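Handout 6 for Machines and Everyday Work. Read before lab. Instructor: Akinyi Rotich. Lab sections: Wekesa Urio and Zawadi Mfinanga.

# Can a machine do the laundry yet?

Short answer: parts of it, under good conditions, slowly. Washing and drying were solved long ago by machines that never have to know what a shirt is. What is left over is the handling - sorting, folding, putting away - and that is what this unit covers.

## 6.1 Why cloth is hard

A metal bracket on a shop floor has one shape. If the robot knows where one corner is, it knows where the rest is. Cloth has no fixed shape. Push it and it bunches, lift it and it hangs in a new way. The part you need to grab may be under three layers of the part you don't.

Grip is the second problem. Fabric lying on a table gives a finger very little to hold. People slide a fingernail under the edge or pinch up a small ridge, and do it by feel. A two-finger gripper has to come down at the right height and close at the right spot.
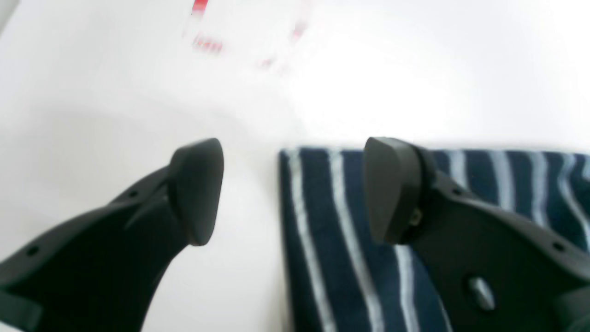 *Fig. 6.1. Open fingers at the edge of striped fabric.*

Terms you need for the quiz:

- **Grasp point:** the place on the item where the fingers close.
- **Flattening:** getting the item spread out enough that edges and corners can be found.
- **Regrasp:** letting go and taking hold somewhere else.
- **Cycle time:** start of one item to start of the next, including failures.

## 6.2 One arm or two

Most factory robots work alone on a part held by a fixture. You can't clamp a T-shirt in a vise, so the second arm acts as the fixture.

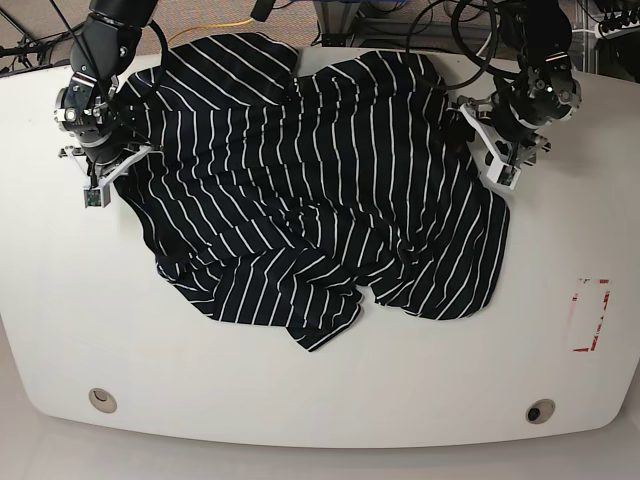 Flattening usually takes longer than folding, and students tend to leave it out of their time estimates. A fold is a planned motion: take two points, lift, carry, set down. Flattening is a search. The machine looks, picks a pull, pulls, and looks again. Stripes are some help to a person watching, because they bend and change direction wherever the cloth is bunched or overlapped, as they do in the garment on the table. Whether they help the software depends on what it was trained on. A plain black shirt gives both of you less to go on.

## 6.3 Worked example: the Plestmont line

Plestmont rents and washes work uniforms. Their folding table runs two shifts. Mwanahawa Nyaga, who ran the trial of an Orkbridge two-arm cell there, gave us these numbers:

- Hand folding, one worker: 288 shirts per hour
- Two-arm cell, shirts fed in any position: 10 per hour

At those rates the cell needs 72 hours to do 720 shirts. The worker needs two and a half. Even running all night, the cell turns out fewer shirts in a day than one person does before the first break.

Plestmont did not buy the cell. They kept a simpler machine that folds well as long as a worker lays each shirt flat on the belt. Note what was automated there and what wasn't.
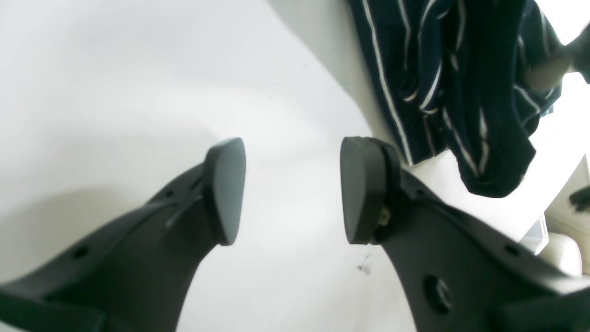

## 6.4 Questions to ask of any demo

1. Who placed the item, and in what position?
2. Is the video at normal speed?
3. How many tries were left out?
4. Has the machine handled this exact item before?
5. Who steps in when it gets stuck, and how often?

Apply these to the Mondell towel video on the course page. Write one page. Akinyi Mugo's chapter on hotel laundries is useful background, especially from page 260 on.

## Before lab

Bring one shirt and one hand towel. Fold each with two fingers of each hand and your eyes on the cloth, then again with one hand only. Write down every regrasp - including the ones you didn't plan.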